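Project report, part 3: equipment planning and budget

Our brief from the department was to recommend whether the Hindelport teaching lab should buy its own two-arm bench for the August intake. I began this part of the project doubtful that we needed one, and I am still doubtful about most of the shopping list.

The quote from Clumulen covers two arms, the rail kit, mounting plates and a service plan. The service plan alone takes 31 per cent of the total. It pays for one visit a year and "priority advice", a phrase the supplier could not explain when we asked on Thursday. I have left it out of our recommended budget. 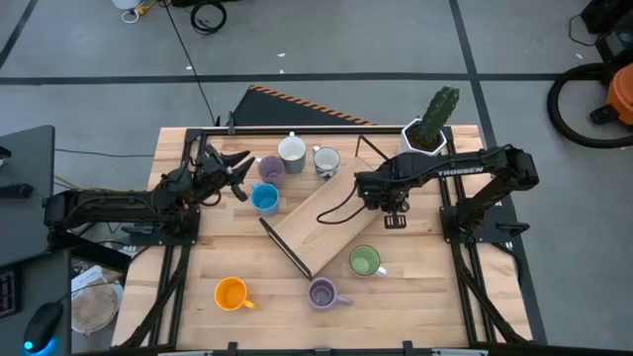 The table is the cheapest large item and the one we argued over longest. Piden sell a steel bench with ready-drilled holes for more than 62 per cent of the price of a single arm. A butcher-block top with rails and clamps does the same work for mug handling, and plates can be shifted without drilling. Our only worry is whether the clamps hold their position over a full term, and we have no figures on that.

## Test objects

The Bùi catalogue lists a "certified household object set" of 50 pieces. Ordinary mugs in different colours are a fair stand-in, provided the handles vary in size. I would set aside a small sum for breakages and buy more when needed.
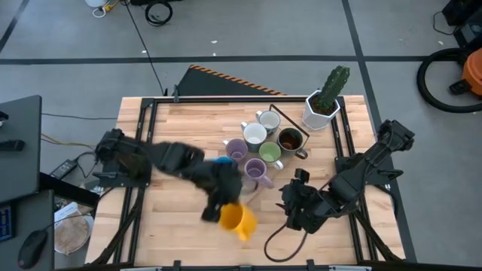

Floor space was missing from the first draft of the plan. Each arm needs room to swing out past the table edge, and cables have to go somewhere. The supplier's drawing shows the footprint of the tabletop and nothing else, so it makes the bench look far easier to fit in than it is. We should measure with the arms stretched out before anyone signs.

## Cameras

Clumulen offer a wrist camera upgrade with a sharper sensor. The sales sheet says it gives "100% scene awareness", which I don't believe of any camera that close to its subject.
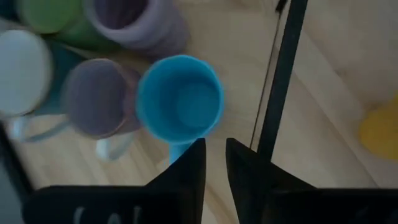 Better lighting would cost much less, and it should be tried first. If the standard wrist cameras still give poor results after that, the upgrade can go in next year's request.

## Recommended purchases

- two arms with standard wrist cameras
- rail kit, mounting plates and spare clamps
- wooden top from a local supplier
- two lamps
- mugs, bought as needed

Still to settle: delivery charges, and who pays for electrical testing.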